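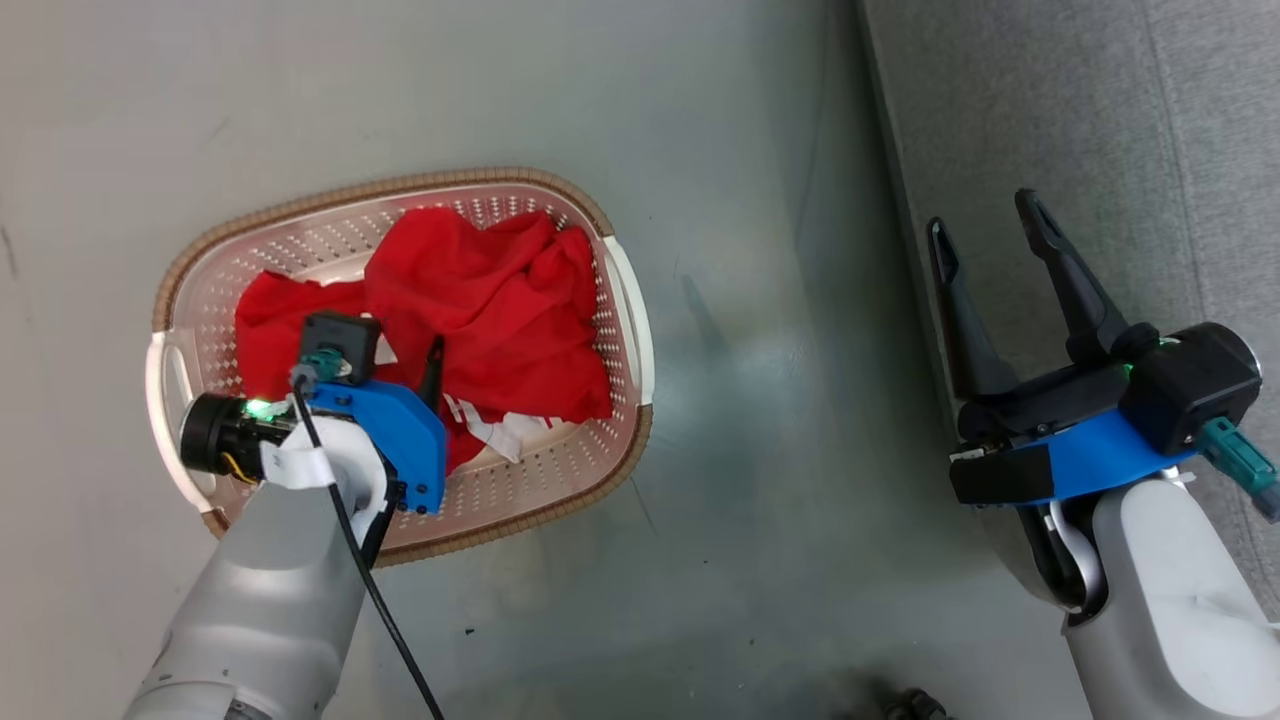 Laundry basket

A laundry basket is an open or lidded container used to hold clothing and household linen before washing, or to carry it between the washing machine, the drying area and the place where it is folded. A container that stays in one room and collects worn clothing is more often called a hamper, although the two words overlap in everyday use.

Construction

Early baskets were woven from willow or split wood. Molded plastic is now common, as it is light and does not rot when damp laundry is left in it. The sides are usually perforated. Openings let air reach the contents and reduce weight, but large ones can snag buttons and straps, so some makers use rows of small round holes. Rectangular baskets generally have a handle at each short end. The rim carries much of the load during lifting and is thickened, folded over or wrapped with a band, sometimes in a wicker-like weave that recalls older types.

Use

Clothing is commonly sorted by color before washing. Bright red cotton may release dye in the first few washes and is kept apart from white items. Garments left bunched in a basket after drying hold their creases; Thaler recommends folding them while still warm.

Care

Plastic baskets are wiped with mild detergent and dried before reuse. Woven bands collect lint and are cleaned with a soft brush.

See also
Clothes hamper
Clothesline
Wicker

References
Thaler, Beat. Household Containers. Vilance, 2nd edition, 200 pages.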